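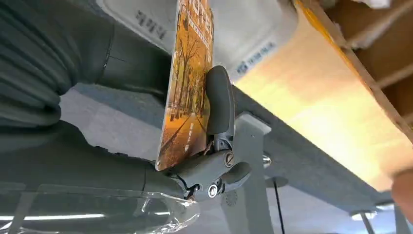 OUR STORY

Hello, and welcome to Wirow! My name is Glenys Bevan, and I make brooches, scarf pins and earrings out of old buttons in a small shop in Horkville. If you found us through a friend, please thank them for me. Most of our customers come to us that way, and it still makes me happy every single time I hear it.

I should start with my grandmother's button tin, because everything else came out of it. She sewed for other people most of her life and she never threw a button away, so by the time the tin came to me it had become two tins and a pillowcase. I kept them in a closet for years. Then one winter I lost a brooch I was very fond of, and since I couldn't find another one I liked, I sat down at the kitchen table with a pair of pliers and a handful of green glass buttons and made one myself. It was crooked and the pin was far too heavy for it (it dragged my cardigan down on one side) but two people asked me where I'd bought it, and that was enough to set me off.

I sold my first pieces at the Saturday market, on a folding table next to a man with honey. I had no sign, no price tags and no change. By the end of that summer I had all three, plus a name. Wirow was what my nephew called the wire when he was very small – "Nana's wirow" – and I never seriously considered calling the business anything else, although my sister did tell me people wouldn't know how to say it. It rhymes with "Cairo," if you were wondering.

We moved into our own place at 1135 Harmon Street after the market years, and we've been there ever since. The front room is the shop and the back room is where the work gets done. The bench is by the window so I can match colors in daylight, which matters a great deal with old glass and not at all with brass. We have roughly 3,000 buttons sorted into drawers, and a good many more that are waiting their turn in jars. Please do ask to see the drawers when you visit. Some people come in for a five-minute look and stay until we close, and I've never minded that.

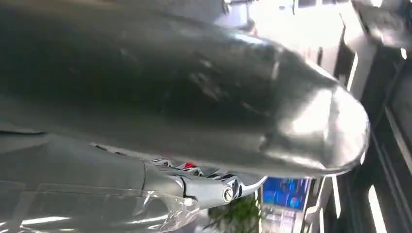 Photo courtesy of Wirow

What we make

Our best-known pieces are the Skirkness brooches, which are built up in layers, largest button at the back and smallest at the front, and wired together by hand. They're named after a place where I spent a very rainy vacation with nothing to do but rearrange the buttons I'd brought along. The blues and grays in the first set were the color of the water there, and I've kept to those colors for the range even though I get asked for red quite often. (I do make red ones. They just aren't Skirkness.)

The Villalba earrings are lighter and a bit dressier. They use small shell buttons on a plain hook, and because shell varies so much, I may go through a whole drawer before I find a pair that sit well together. We offer them with silver hooks or clips. If your ears are fussy like mine, send me a note before you order and we'll talk it through.

We also do what I call keepsake work, and I think it may be my favorite part of the job. You bring or mail us buttons from a coat, a uniform, a wedding dress, whatever it might be, and we make them into something you can wear. I'll always call you before I drill or trim anything. Any buttons we don't use go back to you in a little cloth bag, along with the old thread if you'd like it. Keepsake orders usually take a few weeks, and a bit longer before the holidays.

How we work

All our buttons are secondhand, from estate sales, closed-down dress shops and people who come in carrying a tin. Every one gets washed and checked for cracks before it goes in a drawer. If a pin or clasp on one of our pieces ever gives out, bring it back and we'll replace it at no charge, no matter how long you've had it. I repaired one of the honey-table brooches just this spring, and I was a little embarrassed by my early wirework, but the owner wouldn't let me change it!

We run a button class in the back room each June for anyone who'd like to try their hand. You don't need tools or experience, and there is cake.

Do come and say hello.

Glenys

Last updated: 6/17/25

Comments

Marcy T.
My mother's coat buttons came out beautifully. I wore them to my daughter's graduation and told the story about nine times.

buttonbox_jo
Is there still room in the June class? And do you ever buy tins by mail?

Glenys (Wirow)
Two seats left, Jo! And yes, but send me a quick note first so I can tell you what I'm short of.

R. Pell
I've been saying it wrong for years.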